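Bokton Waterside: changes for the coming season

30 Mar 2026
Print this page | E-mail to a friend

The ferry between Bokton and Nedum returns to its two-boat timetable next week. Foot passengers may board without a reservation. Bicycles need a deck ticket, sold at the Nedum kiosk only, and tandems are carried on the first sailing of the day. The lakeside path remains closed at the Suominen boatyard while the retaining wall is rebuilt; walkers should follow the marked diversion through the upper car park, which adds 323 metres.
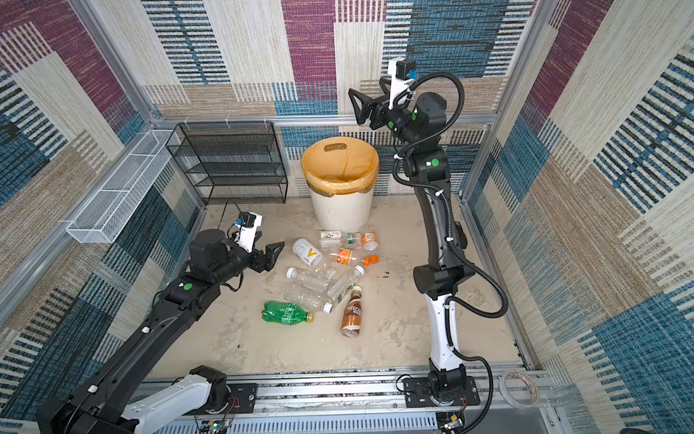

The campsite at Edano has 136 pitches this year, all with a water point within a short walk. Electric hook-up is limited to the lower field and must be requested when booking. Waste is now sorted on site. Empty plastic bottles, such as those heaped in front of the tall bin, go to the recycling point beside the wash block and should not be put in with general rubbish. Glass is collected separately at the gate. Gas canisters are not accepted and must be taken home.

Guided walks on the ridge start from the visitor hut and last two hours. Hanne Sjöberg leads the English-language groups until the end of August. Stout footwear is required and dogs must be kept on a lead above the tree line. Bookings are handled by Esko Hirvonen at the hut, in person or by telephone.

Shared 2 times | 0 comments

Contact the visitor hut | © Bokton Waterside | Back to top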